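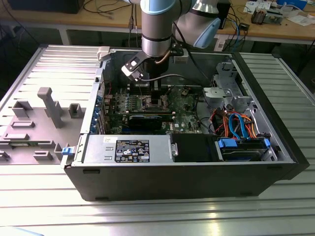
3.2 Who keeps an old computer, and why

I went into this part of the study pretty sure I knew what people would tell me. I figured they hung on to old desktops out of laziness (I have two in my own closet, so no judgment!). Then the survey came back, and out of 487 households in Aguiar, 218 had at least one computer they hadn't turned on in over a year, and most of them had a real answer ready.

Photos came up the most. Dalva Miranda, who did the interviews with me in May, started asking folks which photos they meant, and wow, did they talk. One woman in Drornard went on for an hour about her sister's wedding pictures, and she still wouldn't let the machine leave the house, even after we told her the drive could come out on its own.

Money mattered less than I'd guessed. Vasconcelos's earlier paper on Prindov puts resale value first, but he only talked to people already standing in line at a drop-off site, and I think that tilts things quite a bit. Our folks mostly had no idea what a used tower sells for, and they didn't seem to care much either.

Figure 4. A desktop tower on its side with the side panel off, the graphics card and motherboard in view.

Distance is the other piece, and I'll get to that in 3.3 with the Vitunon bus routes.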